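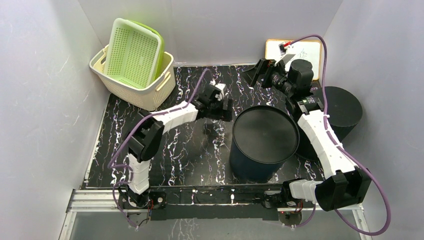 Stikness Platform – Marine Operations Support
Ticket 1160: Ballast tank level readings do not agree with draft survey
Status: Monitoring
Priority: High
Opened: 2022-03-24
Assigned to: Emerson Trindade, Hull Systems

Reported problem
During the inshore trim check at the Meireles yard, the control room display for ballast tank 10 showed a level 15 centimeters higher than the hand sounding. The draft marks on all four columns agreed with the hand sounding. No alarm was raised, as the difference was inside the alarm band.

Initial response
The shift supervisor was asked to stop ballast transfers to and from tank 10 until further notice. Transfers between other tanks may continue under the approved plan. Hand soundings are to be taken at each change of watch and entered in the ballast log.

Log

Entry 1. Power supply and cabling to the level transmitter checked from the junction box to the cabinet. No fault found. Insulation readings acceptable.

Entry 2. Transmitter isolated and tested against a reference pressure. Output correct at zero and at 100 percent of range. The transmitter is not considered the cause.

Entry 3. Tank table in the Fevlow display software compared with the table issued by Emon, the hull designer. The software holds revision B. The current issue is revision C, which moved the reference point for tank 10 after the sounding pipe was rerouted. The other tanks are the same in both revisions.

Entry 4. Revision C loaded to the standby server only. Reading for tank 10 now agrees with the hand sounding to within one centimeter. The main server was left unchanged pending approval.

Entry 5. Change request approved by the marine superintendent. Revision C loaded to the main server and both servers restarted in turn. Display checked by the control room operator – no other values affected.

Outstanding actions
Emon to confirm in writing that no further table revisions are planned before sailaway in April.
Hull Systems to add the table revision number to the display start page.
Hand soundings of tank 10 to continue for 10 days. Transfers may resume.

The ticket will remain open until the soundings have been reviewed. Questions should be sent to the assigned engineer, quoting the ticket number.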